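3.2 Raumakustik und Nachhallzeit in den Gemeinschaftsräumen

Untersucht wurde, wie sich weiche Ausstattung auf die Nachhallzeit in kleinen Mehrzweckräumen auswirkt. Die Messungen fanden im Januar in den Häusern Gareck und Jonuten statt, jeweils nach 16 Uhr, wenn die Lüftung abgeschaltet war. Als Schallquelle diente ein Dodekaeder-Lautsprecher auf einem Stativ von 15 kg.

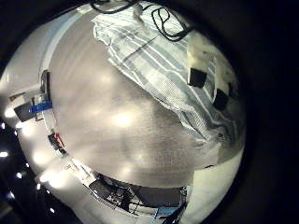 Welche Frequenzen werden durch Textilien am stärksten gedämpft? Vor allem die mittleren und hohen; unterhalb von 250 Hz bleibt die Wirkung dünner Stoffe gering.

In Gareck wurden je Raum 15 Impulsantworten aufgenommen, in Jonuten 16. Der Abstand zwischen Mikrofon und Wand betrug mindestens 60 cm. Möbel und Alltagsgegenstände blieben während der Messung an ihrem Platz, die Türen waren geschlossen. 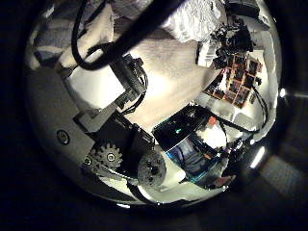

Abb. 4: Nahansicht mit Zahnrad, dahinter Raum mit Möbeln.

Die Auswertung erfolgte nach dem Verfahren der rückwärts integrierten Impulsantwort. Abweichungen zwischen zwei Positionen desselben Raums wurden gemittelt. Ein Raum in Jonuten musste wegen Baulärms ausgeschlossen werden.

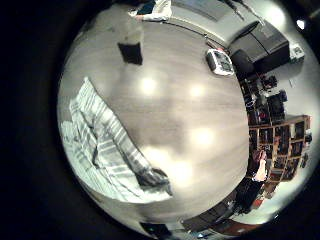

Der Absorptionsgrad eines Textils hängt von Flächengewicht, Strömungswiderstand und Abstand zur schallharten Fläche ab. Für glatt aufliegende Ware lassen sich Tabellenwerte verwenden. Liegt der Stoff dagegen in Falten auf dem Boden wie das weiß-grau gestreifte Stück, ist die wirksame Fläche schwerer zu bestimmen. Wir haben in solchen Fällen mit der Grundfläche gerechnet und den Fehler gesondert ausgewiesen.

Harte Böden tragen zu den Absorptionsflächen kaum bei. Bei einer Belegung mit Textilien von 40 Prozent der Bodenfläche sank die Nachhallzeit im mittleren Frequenzbereich in allen ausgewerteten Räumen,
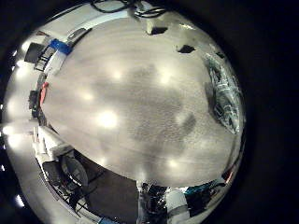 während sie in den tiefen Oktavbändern nahezu unverändert blieb. Für die Sprachverständlichkeit ist das von Bedeutung, da tieffrequenter Nachhall Konsonanten verdecken kann. Die Werte je Oktavband sind im Anhang aufgeführt.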